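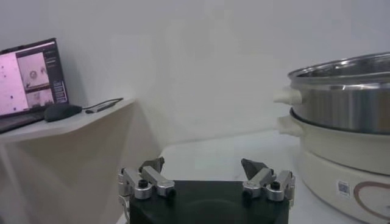
Steamed buns in the electric pot: your questions

Quick page, written between batches. Same few questions every September when people get the steamer pots out again. Anything missing, ask and I'll add it.

Do I need a bamboo steamer?

No. A stacked electric pot with a metal steamer on top does the job. Mine lives on a plain white table near a wall socket, takes no room. If yours comes in tiers, put it together before you fill anything. Much easier.

Which way up do the tiers go?

Base at the bottom, obviously. After that follow your own booklet, they differ. Check each tier sits flat and doesn't rock. Rocking means steam out the side and buns that never cook through.

How much water?

300 ml for a small batch. Goes in the base, never over the buns. Top up with hot water from the kettle if it runs low, cold stops the steam dead.

How many buns at once?

Two in a small basket. I know, I know. They swell, and if they touch they stick and you tear the skin pulling them apart. Dough recipe makes 4, so that's two rounds. Keep the second lot under a damp tea towel while they wait.

Do I have to line the basket?

Something under each bun, yes, or it welds itself to the metal. Square of baking paper is fine. Cloth works too but wring it out well.
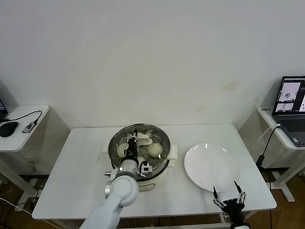 Have the plate ready before you lift anything out. Right next to the pot, not across the kitchen. Hot buns are soft underneath and they dont like travelling.

Why are mine yellowish and not snow white?

Ordinary plain flour, most likely. Taste is the same. Bleached bun flour gives the shop colour if you care about it, I don't.

Why did they collapse?

Lid off too fast, usually. Switch off, wait 2 minutes, tip the lid a crack, then lift. Or they were left to rise too long.

Can I steam from frozen?

Yes, no need to thaw. Longer on the steam and check teh middle of one before serving.

Are the handles safe to grab?

Depends on the pot. Use a cloth or oven gloves every time, steam comes up past the side handles and it's quick. Tongs for the buns.

How do I clean the basket?

Soak in warm water, soft brush through the holes. Base gets wiped only, unplugged. Don't put it in the sink.

Whose recipe is it?

Lâm Lương's, from the Quách supper evenings. Full quantities are on the dough page.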